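Search this site
Type and press enter

Paper Money Tidying: A Little Gallery

Posted 11th May by the Gitberg Table Diary

If you have been following along since March, you will know that I have a soft spot for the smallest kind of tidying, the sort that never makes it into the glossy books. Wardrobes and lofts get all the attention, but I could happily spend a whole morning on what comes out of coat pockets and the bottoms of bags. This gallery is given over to money, the folded and crumpled sort, and to the good plain wooden tabletop where it gets sorted out.

I do like a wooden top for this. Paper shows up well against it, you can slide a note along with one finger, and there's something friendly about the grain that makes a dull job feel less like a chore (my Stillari tray is very handsome, but its raised edge is forever in the way). Do have a look at the two views together.

On the table

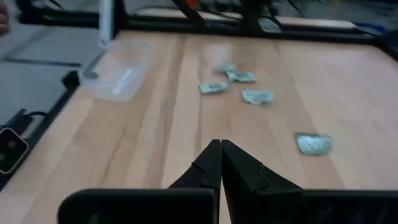 Crumpled notes on the planks, all folds and creases, with that muted greenish-grey print.

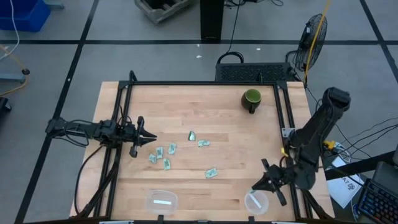 Small green-and-white printed pieces in the middle of the wood, and a dark green mug towards the back - a very pleasing match, I thought.

How I go about it

I start by spreading everything out so that no piece is hiding under another. It is tempting to flatten each one as you pick it up, but I find I get on much faster if I leave the smoothing until the end and simply get them all facing me first.

Then comes the unfolding. Go gently at the corners, which are where old paper tends to give way, and press from the middle outwards with the side of your hand. A stubborn crease can go under a heavy book overnight. Mine is the Shakya atlas, all 207 pages of it, and it has done more good as a weight than it ever did for my geography!

After that I stack them the same way up and pop a paper band round the lot. I used to use elastic ones, but they perish and leave a sticky line, and you end up with a second job on your hands. The finished bundle goes into a Midico envelope box, the shallow one, with the date pencilled on the lid.

One last thing about mugs. I know plenty of people won't have a drink anywhere near paper, and they are probably very sensible. I can't face any sort of sorting without tea close by, so my own rule is to keep it well to the back and to reach for it with the hand that isn't holding anything.

The next gallery will be buttons, if I can find the lid to the tin.

Contact | Copyright Gitberg Table Diary | Back to top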